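Applies to the Erko 651 desktop cutter, firmware 5 and later. Revised 8 September 2024.

## 4. Leveling the bed and setting the blade offset

Complete Section 3 (unpacking and rail inspection) before starting. The bed must be leveled once after installation, again after the cutter is moved, and after any change of cutting mat. The blade offset must be set every time a blade or blade holder is changed.

### 4.1 Tools and materials

- 2.5 mm hex key (supplied)
- Feeler gauge, 0.10 mm
- Test card, plain, at least 157 mm on the short side
- Lint-free cloth
- Blade holder with a 45 degree blade fitted

Do not use the Doucette pen holder for the offset procedure. Its collar is shorter than the blade collar and gives a false reading.

**CAUTION:** Blades are exposed during this procedure. Keep the holder cap fitted until step 4 of Section 4.4.

### 4.2 Preparing the work area

1. Place the cutter on a rigid, level table. Folding tables are not suitable.
2. Leave 300 mm free in front and behind for material travel.
3. Wipe the bed with a dry cloth. Do not use solvent on the grid markings.
4. Lay out the sheet stock flat and let it rest at room temperature before cutting.
5. Connect the power supply, but leave the main switch at **O**.
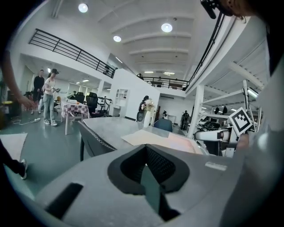
*Fig. 4-1. Work area, with sheet on the floor at left.*

Note: Card stored on edge or in a roll takes a curl. A curled sheet lifts under the carriage and will produce incomplete cuts at the corners, whatever the leveling result.

### 4.3 Leveling the bed

The bed rests on four adjusters, marked A (front left), B (front right), C (rear right) and D (rear left). Adjuster A is the reference and is set at the factory. Do not turn it.

1. Set the main switch to **I**. Wait for the carriage to home.
2. Open **Setup > Bed > Level**. The carriage moves to point A and lowers the probe.
3. Slide the feeler gauge between probe and bed. It should pass with light drag.
4. Press **Next**. The carriage moves to point B.
5. Turn adjuster B with the hex key until the drag matches point A. Clockwise raises the bed.
6. Repeat for C and D.
7. Run through all four points a second time. Adjusting C alters B slightly, and one pass is rarely enough.
8. Press **Save**. The display shows the measured spread in hundredths of a millimeter.

A spread of 5 or less is acceptable. If the spread stays above 5 after three passes, check the bed for debris under the D corner – chips from the rear slot collect there – and repeat from step 2.

**CAUTION:** Do not move the carriage by hand while the motors are energized. Use the arrow keys or switch off first.

If the probe touches the bed and the display shows **E72**, the probe has not released. Switch off, raise the probe by its tab until it clicks, and start again. Two E72 errors in a row mean the probe spring needs to be replaced. See Section 9. 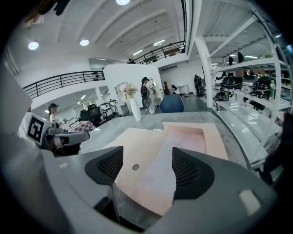 **Does the bed need to be leveled again after a firmware update?**

The saved values are kept through an update, so no new leveling is required. Check the spread under **Setup > Bed > Info** after the first restart. If it reads zero at all four points, the values were lost and the procedure must be repeated.

### 4.4 Setting the blade offset

The blade tip trails the center of the holder by a small distance. The controller needs this distance in order to turn corners without rounding them.

1. Fit the blade holder in the carriage and close the clamp until it clicks.
2. Load a test card with its short side against the left guide.
3. Open **Setup > Tool > Offset**. The default value is 0.25 mm.
4. Remove the holder cap.
5. Press **Test**. The cutter makes a row of small squares, each at a different offset.
6. Wait for the carriage to park, then lift the card out. Do not pull it toward the front while the rollers are closed.
7. Find the square with the cleanest corners. Overcut corners indicate an offset set too high, and rounded corners one set too low.
8. Enter the number of that square and press **Save**.

Note: Foam sheet tears at the corners with a worn blade and can look like an offset fault. Always run the test on plain card first, then on the production material.

### 4.5 Cutting depth

Set the depth after the offset, never before. Turn the holder ring one mark at a time and cut a single test square after each change. The correct depth cuts fully through the sheet and leaves a faint line on the mat. A blade set too deep wears out quickly and can pull the sheet off the mat on long runs.

For material from the Orkness range, start at mark 3. For anything thicker, use the multi-pass option (Section 6.2) with a shallow setting – a single deep pass puts unnecessary load on the carriage belt.
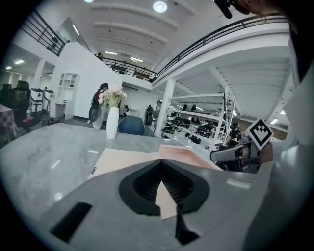 *Fig. 4-2. Sheet lying flat on the tabletop.*

### 4.6 Recording the settings

Settings can be stored in one of the user slots under **Setup > Profiles > Save as**. Names are limited to 12 characters. Slot 1 is overwritten by a factory reset and should not be used for production profiles.

Write down the following for each material:

| Item | Where to read it |
|---|---|
| Bed spread | Setup > Bed > Info |
| Blade offset | Setup > Tool > Offset |
| Holder ring mark | Blade holder |
| Number of passes | Job screen |

Profiles exported from the Fodance desktop program before April carry no pass count. Open each one, enter the value by hand, and save it again before use.

Corrections to this section: Shih-chieh Fang (text), Aaliyah Simard (tables and menu names).

Continue with Section 5, Loading material.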